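3.2 Work area and materials

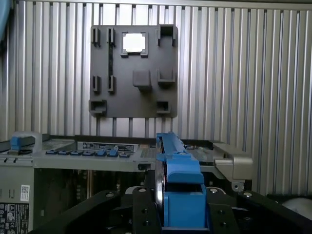
Figure 2. Work area with the holding plate, the chassis and one blue drive carrier.

3.3 Layout of the work area

The study looked at how people set out small hardware parts while servicing a computer chassis, and at whether a fixed place for each part changed the order in which they worked. The work area was kept the same for every session. A square dark gray plate was mounted flat against a ribbed metal wall, and the chassis lay on its side below it (Figure 2). The plate served as the storage surface. The chassis was the source and the destination of all parts handled in the sessions.

We chose a vertical plate after a short pilot in which parts were laid out on a flat tray. In the pilot, participants moved the tray whenever they needed elbow room, and the position of a part at the end of a session said little about where it had first been put down. A plate fixed to the wall cannot be pushed aside. It also leaves the surface in front of the chassis free for whatever the participant wants to do there.

The plate has raised holders of several shapes. On its left side are narrow vertical clips, set in pairs, with a groove running down between the upper pair toward the lower one. The right side has a box-shaped bracket open at the top and, under it, a U-shaped holder. Two further brackets sit along the bottom edge. The solid block near the center holds nothing. Participants were told that it was not a storage place, and in the coding scheme any part leaned against it was marked as "unplaced."

The plate was drawn up by Griet Claeys and made to order by Killora. An earlier version used the same holder shape throughout. It was dropped when pilot participants filled it from left to right without regard to what they were holding, and we could not tell a considered choice from a habit. With mixed shapes, most parts fit well in one or two holders and badly in the rest, and a poor match is easy to spot in the recordings.

3.4 Parts and reference points on the chassis

The chassis was used as supplied, with its printed labels left in place. Participants were free to read them. We did not ask whether they had done so until the closing interview, as a question during the task would have drawn attention to them.

Two features of the chassis were used as reference points when coding. The first was the row of small blue release tabs along the front edge. The second was the carrying handle on the left end, with its blue latch. Both are easy to find from any angle, and the tabs and the latch are blue, like the drive carrier. Several participants said in the interview that they took blue to mean "meant to be touched," and they looked for blue parts first when they were unsure how to go on. We return to this in Section 5.

The drive carrier was the largest loose part in the set. It has a molded handle and was to be picked up by it. Standing the carrier upright in front of the chassis was allowed, and so was laying it down. The choice was coded as "upright" or "flat" and was made again each time the carrier was released.

3.5 Participants and procedure

The study had 34 participants, recruited through the technical training program at Portela. None had worked on this chassis before. Each took part in 4 sessions. Sessions were run one person at a time by Sumaiya Dewan or Riet Van Leeuwen, who read the instructions from a printed sheet and then stayed out of reach of the work area.

The instructions named the parts to be removed but gave no order for removing them and no holder for any of them. Participants could move a part from one holder to another as often as they liked. A session ended when the participant said that the chassis was ready to be put back together - the refitting itself was done by the session leader and was not coded.

3.6 Coding

Each time a part was released, the coder noted the part, the place and whether a second attempt was needed. Hongmei Dong coded all sessions. Jeanine Verbruggen coded a separate set of 100 releases without seeing the first codes, and differences were settled by going back to the recording together. Most of the differences were over the lower brackets, where a part could rest on the edge without being fully seated. The rule was then changed so that a part counted as placed only if it stayed put after the hand had left it.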